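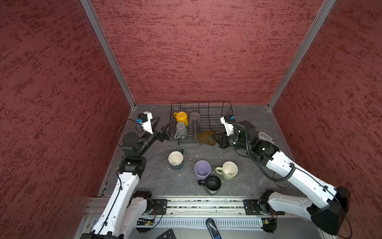 Figure 7.1 Mugs and a glass upside down in a wire dish rack, with more mugs standing on the worktop in front.

Chapter 7
Draining, drying and putting away

In Chapter 6 we dealt with the sink: the order of washing, the temperature of the water and the care of cloths and brushes. Washing is only half the job. A cup that leaves the sink clean can be dirty again by the time it reaches the shelf, usually through a damp tea towel, a rack that has not been cleaned, or fingers on the rim. This chapter follows cups, mugs and glasses from the draining board to the cupboard. Plates and cutlery are covered in Chapter 8, and pans in Chapter 9.

By the end of the chapter you should be able to:
load a dish rack so that each piece drains fully
choose between air drying and drying by hand
handle cups and glasses without touching the drinking edge
inspect a piece and decide whether to store it, rewash it or throw it out
plan a cupboard for a small kitchen or tea room

Words used in this chapter
Draining: letting water run off a washed piece under its own weight.
Foot: the ring on the underside of a mug or cup on which it stands.
Well: the shallow hollow inside the foot, where water collects when the mug is upside down.
Rim: the drinking edge.
Divider: an upright wire in a rack that keeps pieces apart.

7.1 What the rack is for

A dish rack holds pieces clear of the surface so that water can run off and air can move round them. It also keeps them from knocking together. Figure 7.1 shows a black wire rack with vertical dividers. A yellow mug and a gray one are upside down in it, and a clear glass stands upside down between the wires at the back. There is still room in the rack, and there are mugs on the worktop in front.

Mugs and glasses go in with the rim down. Most of the water leaves in the first few moments. What stays behind is the film on the inside wall and the small pool in the well. The film will dry by itself if air can get in under the rim. The pool often will not, and it is the usual cause of drips when mugs are lifted off the rack. Tilt each mug as you set it down and the pool will run off.

A mug placed rim down on a flat worktop behaves differently. The rim makes a seal with the surface, the air inside stays damp, and a ring of water forms round the edge. If there is no space in the rack, lay a folded dry cloth on the worktop and lean the mug on it at an angle, or wait until the first pieces are dry.

7.2 Loading order

Load from the back of the rack to the front. Pieces at the back are the hardest to reach, so they should be the ones that will stay longest. Glasses go in first, while the washing water is at its cleanest, and each one should have a space of its own. Mugs follow. Turn the handles the same way, so that they do not catch when a piece is lifted out.

Do not stack one mug on another in the rack. Glazed stoneware is hard enough to chip a thin glass, and two wet mugs can grip each other at the rim.

Mugs waiting to be washed should be kept on the other side of the sink from the rack. In many small kitchens there is only one stretch of worktop, and washed and unwashed pieces end up side by side. Where this cannot be helped, keep to a simple rule: a piece in the rack is clean, and a piece on the worktop is not. Everyone who uses the kitchen needs to know the rule – a notice over the sink is enough.

7.3 How long drying takes

Drying time depends on the room, the rack and the material. The figures below come from the practice kitchen at Edano House in January, with the window shut and the heating on.

Glasses, rack half full: 70 minutes
Mugs, rack half full: 90 minutes
Mugs, rack full: around 200 minutes

A full rack took more than twice as long as a half-full one. In a busy tea room it is better to load the rack in two lots than to crowd it once. If the pieces are needed sooner, dry them by hand as described in section 7.4.

Activity 7A

Wash a set of mugs that are alike in size. Put half of them in a rack and the rest rim down on the worktop. Look at both groups every ten minutes and write down when the inside of each mug is dry to the touch. Record the well separately from the inside wall. Keep your results, as you will need them again in section 7.5.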